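Ticket: Landing table, Turnberg studio
Category: Furniture and fittings
Status: Open, awaiting part
Opened: March 2022

Problem as reported
The wooden table by the stairs rocks when anyone leans on the front edge. The vase shifts with it. The framed deer picture is lying on the table until the wall hook is sorted (separate ticket with Thygesen).

Checks so far

1. Looked at what is on the table. The flowers and the small box can stay where they are. The notebook sticks out over the front edge and gets knocked, so please keep it further back.

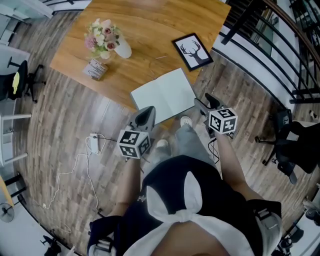 2. Checked the floor. The planks are uneven on the stair side. Slid a 4 mm felt pad under one leg and the rocking got less, but it did not stop.

3. Tightened the leg bolts with the key from the Zarnano pack. One bolt keeps turning and will not bite. The thread in the plate looks worn.

4. Moved the table 300 mm away from the railing and tried again. Same result, so the floor is only part of it.

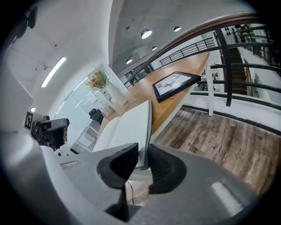
Tabletop with the deer picture, railing and stairs beyond.

5. Asked Enon for a new leg plate. They quote 14 working days. Old order number not found, so measurements were sent instead.

Workaround
Leave the felt pad in. Do not lean or sit on the front edge. Take the vase off before moving the table.

Still to do
Fit the plate when it comes, then check all the bolts again. The white adapter and its cable on the floor want tidying up at the same visit.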